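The glass goes where the hands go

Alasdair Purves has the kettle on before I've got my boots off, and he's already talking about cullet. That's broken glass, for the uninitiated, and he has buckets and buckets of it behind the old dairy at Buchanan that he turned into a studio. He has been slumping and casting glass for 14 years, mostly bowls, and he still opens the kiln like a kid at a birthday party.

"I try to wait till it's at room temperature," he says. "I've got no patience, though. My wife hides the gloves."

He started out as a plumber. A customer in Goltberg couldn't pay her bill after a burst pipe and offered him a place in her weekend class instead, and he went along expecting to make one ashtray. By the end of the second day he'd made three and was asking what a second-hand kiln cost.

What he loves is the edge. Plenty of glass workers grind a rim smooth, but Purves likes his to wander, and he'll happily spend an hour explaining how a flat disc sinks into a mould and what the heat does to the outside of it. Too fast and the folds go sharp. Hold it a few degrees lower and they roll over softly, a bit like pastry – his comparison, and a good one!

"You set it up, you pick your colour, you shut the lid," he says. "Then the glass has its own ideas. I reckon I'm about half the maker on any given piece."
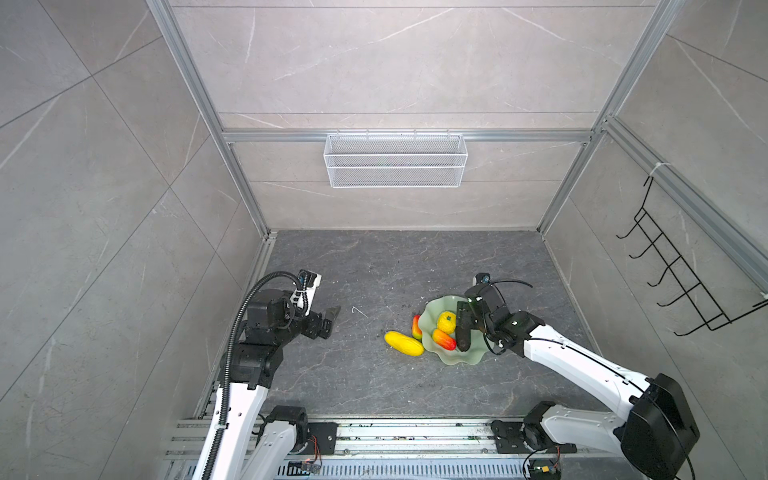
Colour and a leaky roof

Pale greens are his favourite colour to work with, and he mixes his own from window offcuts and a pinch of copper. The recipe lives in a stained exercise book along with every firing he's done, which came to 3,209 at last tally. Number 7 is underlined twice. It stuck to the shelf and he had to chisel it off.

The next project is a run of wide, shallow bowls for the Drimik gallery, due in March, and he's also teaching a small group at the Clilier hall. Beginners delight him. One of his current lot is a retired bus driver who layers her colours in ways Purves says he'd never have dared.

"She asked me if it was allowed," he says, laughing. "Mate, I took notes."

The roof over the kiln still leaks, and there's an ice-cream tub under the drip. He'll get to it after the gallery job, he reckons, or the one after that.

Contact us | © 2022 | Back to top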